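Speaker notes – "The Long Table: what we learned from a year of eating together"
Stesbridge Neighbors' Evening, November

Opening. Wait for people to get their coffee. Say hello to the back row, they always feel left out.

Good evening, everyone, and thank you for coming out in this weather. My name is Elba Echeverría and I'm going to talk for a little while about supper. I know there are people in this room who cook far better than I do (Heikki, I can see you), so please don't take any of this as advice on food. It's really a talk about sitting down.

When I moved to Stesbridge I lived on Arancibia Street for two winters before I knew the last name of a single person on my floor. I knew their shoes, and I knew whose dog was whose. Then the elevator broke, and Catalina Espinoza from the fourth floor got tired halfway up with her groceries, and I asked her in to rest. She stayed for soup. She'll tell you it was too salty, and she's right, but she came back the next week with bread and her neighbor.

Pause here. Let Catalina wave if she wants to.

From that soup we grew to 5 households, taking turns, and by spring we had outgrown everybody's kitchen and had to ask for the room at Pandeo Hall. Over the whole year we sat down to 89 suppers. I have the notebook with me tonight and you're welcome to look through it afterward – Catrin Bellis kept it, and her handwriting is much nicer than mine, so the good pages are hers.

Next part is the one I tend to rush. Slow down.

I'd like to tell you how we handle the inviting, as it's the question I get most. We ask people in person, on the stairs or at the mailboxes. We tried a flyer once and 128 copies brought us one man who was looking for the dentist. (He did stay, and he's very good company.) A knock on the door is harder to do, I won't pretend otherwise, and I still stand there for a minute with my hand up like a fool before I manage it. But people say yes to a face.

The other thing is how long to sit. Abdul-Rahman Lamptey grew up in a house where you didn't leave the table until the oldest person did, and he taught us to stop jumping up the second the last bite was gone. All my life I'd been the one running water in the sink while everyone else was telling the good stories! Now the plates wait. Some of the best talk we've had came a half hour after the food was finished, with the crumbs still there and somebody picking at the bread.

If anyone asks about money: everyone brings what they can, we've never kept score, and the cook chooses the dish. Don't get drawn into the lasagna argument.

Then, of course, somebody does have to get up. I used to think of clearing as the end of the evening and I've changed my mind about it. Shy people talk when their hands are busy. Give a newcomer a cloth and a job and you'll hear about their sister and their bad knee before the forks are done.

Slides now. Leave them up while talking, no need to click fast.
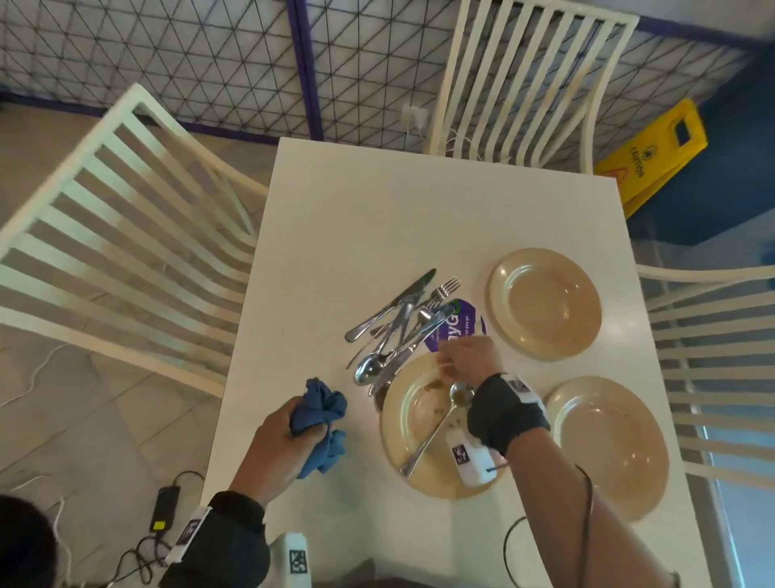
Plates after the meal, then the forks and the blue cloth.

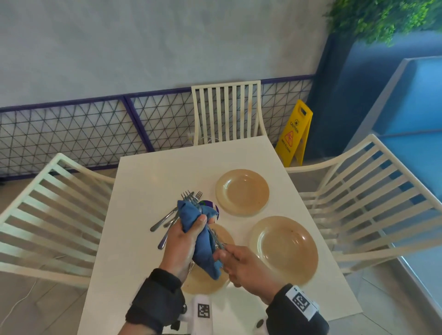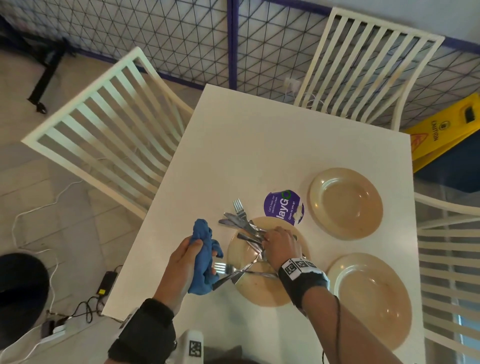 Stesbridge Supper Club – Pandeo Hall, side entrance

Back to the room, lights up.

So if you go home tonight and want to try it, please start small. Soup is fine. Borrow a chair if you need one. Ask the person whose shoes you know, and if they say no, ask again in a month, as people's weeks get better and worse. Our first supper back after the holidays is at Heikki Kemppainen's, and he's promised the fish pie, and there's a sheet by the door if you'd like us to save you a place.

Thank Catrin for the notebook. Questions until the coffee runs out.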